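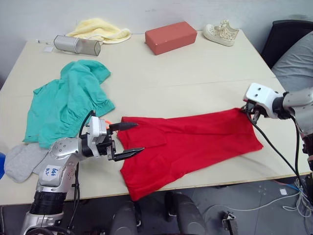
According to Chaiwat Srithong, most arguments about robot safety should be arguments about paperwork, and he would start with the label on the arm. A unit that cannot be told apart from its neighbor in a log, he wrote in reply to our August survey of shared work cells, has no maintenance history worth reading.

His point holds for two-arm cloth handling, where written practice trails the hardware. The arm pair is usually assessed as one machine. The cloth is usually not assessed at all. The house rules at Tratine, which runs 14 folding cells, treat the two together, and other shops have begun to copy them.

The Tratine document, called Degefa, has seven sections. Section 2 covers identification: each arm carries a mark legible from the operator position, and the same mark appears in every log entry. Handwriting is allowed if the marker is permanent.

Section 3 covers grasp order. With one gripper closed on a garment, the second may approach at reduced speed only. It may not close until the first reports a stable hold. Pulling with both arms is limited by a force ceiling set per fabric class, checked at the start of each shift.

Section 4 is the one operators complain about. Fabric hanging over the front of the table counts as an extension of the work area, so the keep-out line on the floor moves with it. Cables fall under the same section. A cable that crosses the table edge must have slack for the full reach of the arm, and floor cables must be routed or covered before powered motion.

Items in the cell that are not part of the task are permitted under Section 5, provided they stay along the back of the table and are entered in the setup sheet. Seating goes outside the reach envelope of both arms.

Starkia adopted the text with one change, a stop of up to 8 seconds after any dropped grasp. Its Clikix logging tool recorded 2,997 grasps in the first review period. Entries with no arm mark were excluded from the count. The force ceilings for knits are still in draft.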